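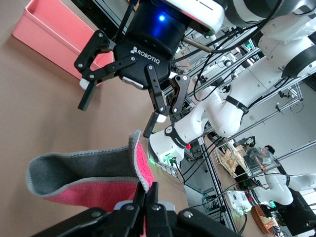

Are two-color towels worth buying for a kitchen or a work table?
For me they are worth the money, if you have a fixed place for them and you wash them the first time alone.

I bought the Gakska two-color towels together with the Neltberg open bin, which was sold as a set for 84. The towels are pink on one side and gray on the other side. The bin is plastic, also pink, without a lid. I have used the set for 7 weeks and I want to write what I noticed, because the shop page had very few comments when I was looking.

The towel first. It is medium thick. When you roll it with the pink side out, you get a soft tube with gray inside, and the tube holds its form quite well if you do not roll too tight. Along the sides there is a gray stitched border. I was afraid this border would become wavy after washing, as it happened with my older towels from Wukine. Until now it is straight. One thread came out at a corner and I cut it with small scissors.

The two colors are more useful than I expected. In my house we use the gray side for hands and the pink side for the table, and so everybody knows which side is clean enough for what. At least this is the plan. My son uses both sides for everything.

It drinks water slowly in the first days. I think there is some finish on the fabric from the factory. After the third washing it became much better, and now one towel is enough for a wet table after dinner. It dries overnight on a rail, but in November, when our kitchen was cold, my previous thick towels needed longer than that, so I cannot promise the same for the winter months.

The color goes out a little in the first wash. The water was pink. Please do not put a white shirt together with it. The label says this too, in very small letters on the back.

Now the bin. It is a simple rectangular box with smooth straight walls, and the inside has no pattern or ribs, so crumbs and dust come out with one wipe. I like that it is low and open. You can drop a towel inside without folding, or you can pull one out by the corner with one hand while the other hand is holding a pot. It stands flat on the table and it does not rock. 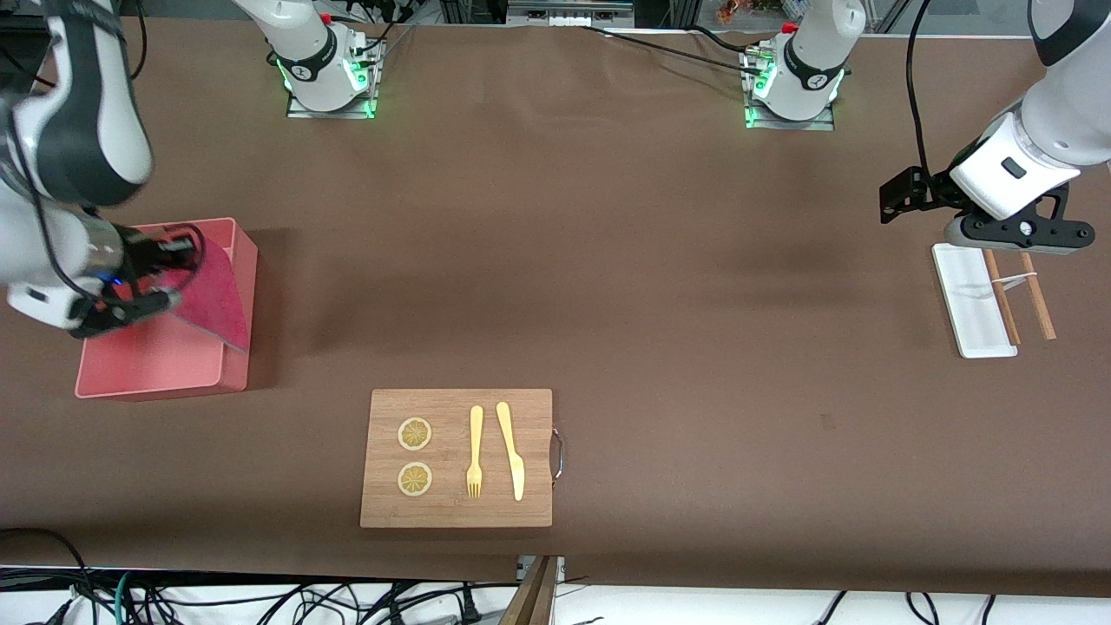
Bình Mạc wrote to me that an open box is a bad idea for kitchen towels, and that a damp one on top makes all the others smell. He keeps his in a Uniyal wire basket on the wall, where the air can go through.

I think he is right about damp towels. The walls of my bin have no holes, and one time I forgot a used towel in it for 3 days. The smell was not nice and I had to wash everything again. Now only dry towels go in, and the used ones hang on the rail first. If you know that you will not follow such a rule, buy a basket with holes.

Folding or rolling? I tried both. Folded towels look more tidy, but when you take the bottom one the others fall apart. Rolled towels stay separate, and you can put them in one row along the long side. For a small bin I prefer rolling. It takes a little more time after the laundry, maybe one minute more.

What I do not like: the hanging loop is too short for a thick hook, and the bin shows scratches inside when you put something metal there. Also the pink of the towel and the pink of the bin are not the same. The towel is stronger, the bin is more like salmon. For me it is no problem, but if you buy the set for the matching color you can be disappointed.

The bigger set costs 129 and has a second bin. I would not take it. One bin is enough for a normal family, and the towels are also sold separately.

I give it 4 stars from 5. One star less for the loop and for the different pinks — the fabric itself I would buy again.

Updated 8 Feb 2024: Babita Goel asked if the towel can go in the dryer. I did it two times on low heat and it did not become smaller, only a bit rougher on the gray side.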